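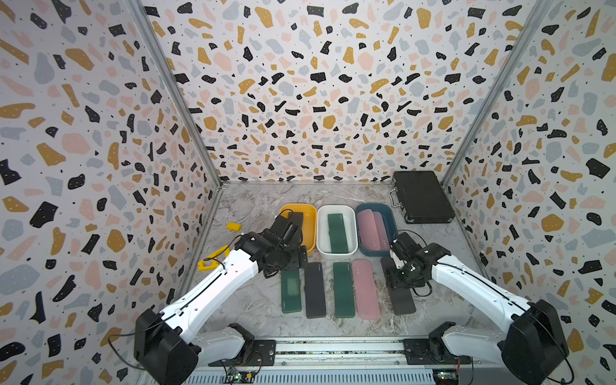 Surface Finishes in Small Public Interiors: Terrazzo and Marble Patterns in Falar
Student project report, Department of Interior Studies, Staltthorpe
Submitted 20 Jul 2014

1. Introduction

Patterned surfaces are common in the public buildings of Falar, and many of them are not what they first seem to be. A wall that looks like terrazzo may be a printed panel, and a floor with marble veining may be a sheet material laid over concrete. This report examines how such finishes are chosen, how they age, and how the people who use the buildings regard them. The work was carried out as the second-year group project and was limited to interiors open to the public without charge.

2. Background

Terrazzo is made by setting chips of stone or glass in a binder and grinding the surface level. It is heavy, slow to install and hard to repair without leaving a visible patch. Printed versions copy the look of the chips, often in brighter colors than natural stone provides. Mustard, pink and pale blue on a white ground are typical of recent ranges, while the older floors in Falar are mostly gray, cream and dark red.

3. Method

The group visited 39 interiors in Falar and the neighboring district of Irkine, including libraries, clinics, bus stations and municipal offices. Each was recorded on a standard sheet giving the type of finish, its position, the lighting, and any wear at corners, joints and door openings. Visits began in January and each site was seen twice. Building managers were asked for the date of installation, although several could not supply one. Where records were missing, the site was left out of the comparison by age.

4. Findings

Printed panels were found mainly on walls. Their most frequent fault was damage along the lower edge, where cleaning machines and chairs strike the surface. Metal trim at the corners reduced this damage noticeably. The pattern itself held up well away from direct sun, but at the Husar branch library the panels facing the south windows had faded.

True terrazzo floors laid before 2000 were in better condition than expected. Cracks followed the joints in the slab underneath and had in most cases been filled. Staff at these sites spoke well of the floors – though some found them noisy and cold in winter.

Rooms that combined two strong patterns received mixed comments. Visitors to the Irkine clinic found terrazzo walls above a veined floor cheerful in the waiting area and tiring in the corridors. Older visitors mentioned difficulty in judging where the floor ended and the wall began.

5. Limits of the study

The sample was drawn from 2 districts only, and private buildings were excluded. Wear was judged by eye. The 4 members of the group compared their sheets after the first visits and agreed on common terms, but some differences in judgment remain.

6. Recommendations

Metal trim should be fitted at all exposed corners and along the base of printed panels. In corridors, a plain band should separate a patterned wall from a patterned floor. Existing terrazzo should be repaired and kept wherever the slab beneath it is sound.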